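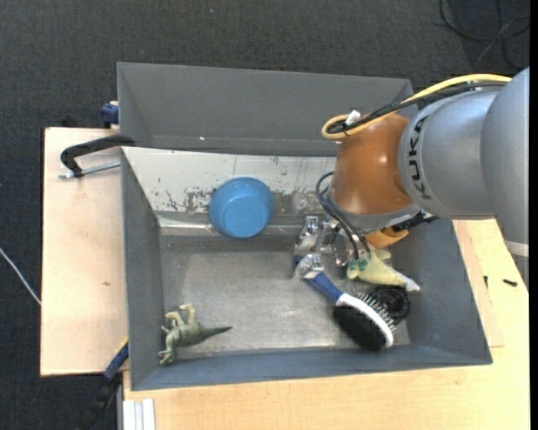
Slide 2 - Why we moved the stockroom

Start with the rent. The old space on Undach Street cost us $800 a month, and we were using less than half the shelves. Pause here and let people look at the floor plan on the handout.

Mention that we sell secondhand textbooks and sheet music, mostly by mail. Orders go out six days a week in the school season and fewer in summer.

Slide 3 - Sorting before the move

We had almost 665 titles on the list in July. Each one went into one of these groups:
Keep and shelve
Sell as a lot to Kondar Books
Give to the Amissah reading room
Recycle

Say that the recycle pile was the hardest to agree on. Old workbooks with writing in them do not sell - we have tried.

Slide 4 - Labels

Old labels used the author's name. New labels use shelf, row and subject. Read one out loud: C, 6, Algebra. Ask who in the room still files by author. Expect some hands.

Slide 5 - What went wrong

The Fanach software dropped the row number when we printed labels in batches. We wrote those in by hand. Two boxes of piano music were shelved under physics and stayed there for a week.

Slide 6 - Questions

If asked about shipping costs, say they did not change. If asked about insurance, take a name and reply by email - the new policy is not signed yet.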